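Zedwood 생활소품 시제품 제작 지원사업 중간보고

수신: Heridari 지원사업 담당
작성: Sơn Nghiêm
작성일: 2020년 11월 19일 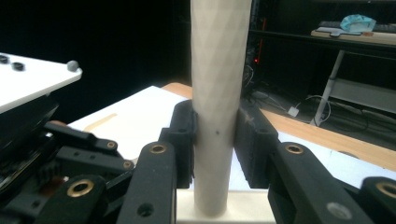 사진 1. 베이지색 기둥과 흰색 받침 블록

1. 진행 개요
8월 중간 점검 이후 기둥형 스탠드의 형상 확정과 표면 무늬 선정을 진행하였습니다. 당초 계획한 세 가지 형상 중 원기둥형만 남기고 사각기둥형과 나선형은 제외하였습니다. 사각기둥형은 모서리 마감에 시간이 많이 들었고, 나선형은 Adico 매장 담당자 의견에서 선호도가 낮았습니다.

2. 기둥
색상은 옅은 베이지, 표면은 무광입니다. 삼각형 면이 맞물리는 무늬를 옅게 넣었고 위쪽으로 갈수록 아주 조금 가늘어집니다. 무늬를 더 깊게 넣은 견본도 만들었으나 먼지가 끼고 닦기 어렵다는 의견이 있어 옅은 쪽으로 정했습니다. 표면에 약간의 거친 결이 남아 있으며, 연마 여부는 Grewal과 협의 중입니다. 연마를 하면 무늬가 흐려지므로 견본 두 개를 따로 만들어 비교할 예정입니다.
중간 높이의 작고 어두운 점은 양산 전 외관 점검 항목에 넣었습니다.

3. 받침
흰색 계열의 각진 블록으로 하고 윗면은 평평하게 두었습니다. 기둥과 같은 베이지색으로 맞추자는 의견도 있었으나 매장 선반에서 구분이 잘 되는 현재 조합을 유지합니다. 받침 바닥에 미끄럼 방지재를 붙이는 건은 단가 확인 후 결정하겠습니다.

4. 수량 및 일정
이번 기간에 만든 기둥은 모두 68개입니다. 외관 검사에서 29개를 제외하였고, 제외 사유는 대부분 무늬 어긋남과 상단부 휨입니다. 남은 것 중 30개를 Adico 매장 진열용으로 배정하였으며 나머지는 내구성 확인에 사용합니다. 본 생산 목표 421개는 변경하지 않습니다.
포장 상자 도안은 아직 확정되지 않았습니다. 기둥과 받침을 분리해 담는 안과 조립한 상태로 담는 안이 있고, 운송비 견적은 분리 포장 쪽만 받은 상태입니다.

5. 문제점
재료 납품이 두 차례 늦어져 받침 제작이 기둥보다 뒤처져 있습니다. 두 번째 납품분은 기존 재료보다 색이 조금 어두워 반품하였고 교체분을 기다리고 있습니다. 같은 일이 반복되지 않도록 납품 전에 색상 견본을 먼저 받기로 Grewal과 합의하였습니다.

6. 다음 기간 계획
연마 견본 비교를 마치고 표면 사양을 확정합니다.
교체 재료가 들어오는 대로 받침 제작을 재개합니다.
조립 상태 포장의 운송비 견적을 받아 포장 방식을 정합니다.

예산 항목 간 변경 요청은 없습니다. 재료비 집행 내역과 반품 관련 서류는 별도로 제출하겠습니다.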